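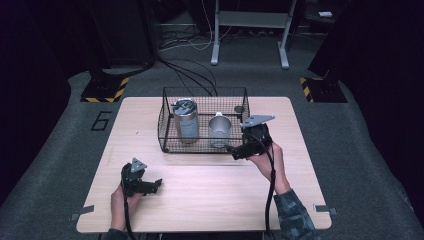
Why Does a Metal Cup Feel Colder Than the Table?

By the Zilard Kids' Page
Sun 5 April

Try this right now, before you read any further! Find something metal in your house, like a cup or a spoon, and something wooden, like a table. They should both have been in the same room all night. Put one hand on the metal and the other hand on the wood. Which one feels colder?

Almost everybody says the metal. And now for the strange part – they are very nearly the same temperature! If you laid a thermometer against each one, you would get almost the same number from both. So why do your hands tell you something different?

Your hand is a heater

Your body makes its own heat all day and all night. Your hands are usually warmer than the room, so when you touch something at room temperature, heat leaves your skin and goes into it. What you feel as "cold" is mostly heat leaving you.

Metal is very good at carrying heat. When you wrap your fingers around a stainless steel cup, the heat from your hand spreads quickly into the steel, and more heat follows it. Your skin cools down fast and your brain says, "Brrr!"

Wood is slow at carrying heat. The tiny bit of wood right under your finger warms up and then the heat pretty much stays there. Your skin hardly cools at all, so the wood feels fine. Carpet is even better at this (think about bare feet on a winter morning).

Scientists have a word for materials that carry heat well. They call them conductors. Materials that carry heat slowly are called insulators. Metal is a conductor. Wood, carpet, wool and cork are insulators, and so is air, as long as it can't move around much.

What about a wire basket?

A basket made of metal wire is a fun one to test. The wires are metal, so they should feel cold, and they do for a moment! But each wire is thin. There isn't much metal in one of them to soak up your heat, so the spot you are pinching warms up soon. A big solid lump of metal keeps feeling cold for much longer. Try pinching one wire and then pressing your whole palm on the bottom of a saucepan (one that hasn't been on the stove, please).

The ice cube race

You will need:
a metal tray or pan
a wooden board
2 ice cubes the same size
a towel for the puddles

Leave the tray and the board side by side for an hour so they match the room. Now make a guess. Which ice cube will melt first, the one on the metal that feels cold or the one on the wood that feels warm?

Put both cubes down at the same moment and watch for 10 minutes. You may not need that long!

The cube on the metal should win the melting race. Lots of people guess the other way, grown-ups included. The metal feels cold to you, but ice is much colder than the room, so heat flows out of the metal and into the ice. A good conductor hurries heat along in whichever direction it needs to go.

By the way, water turns to ice at 32 degrees Fahrenheit, and that is also where ice begins to melt. Your cube stays at that temperature the whole time it is melting.

One more puzzle

Why do so many pans have handles made of wood or plastic? And why might a small metal knob on a lid get too hot to touch when the pot is on the stove? You know enough to work it out now. Talk it over with somebody at dinner, and if you have a hot summer where you live, save this question for August: which would feel hotter in the sunshine, a metal slide or a wooden bench? Check with a grown-up before you touch the slide!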